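Monthly saving plan or one larger sum into a fund?

Thoa Nghiêm
I have saved 591 in my account at Ornden and I can put away 200 more every month. My bank offers the Tirnex index fund. Should I put all the savings in at once, or keep them in the account and pay only the monthly part? I do not need this money for 6 years. I have no debts, but also no other reserve. The fee for each purchase is the same for small and big sums, and this worries me a little.
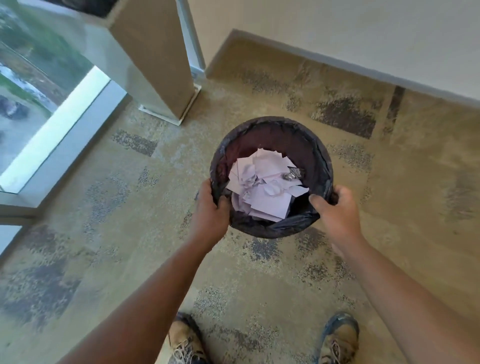
Ngọc Chu
Please keep the 591 where it is. It is your only reserve, and if you must sell the fund in a bad month you can lose a part of it. Start with the monthly payment. About the fee, ask if they have a regular plan, because in many banks the purchases inside such a plan are cheaper. If not, you can collect three months and buy once per quarter. I did this for 24 months and it was no trouble.

Doãn
Put all in, time is more important. I did so in July with another fund and I am happy.

Thoa Nghiêm
Thank you both. I will ask about the regular plan and leave the reserve alone for now.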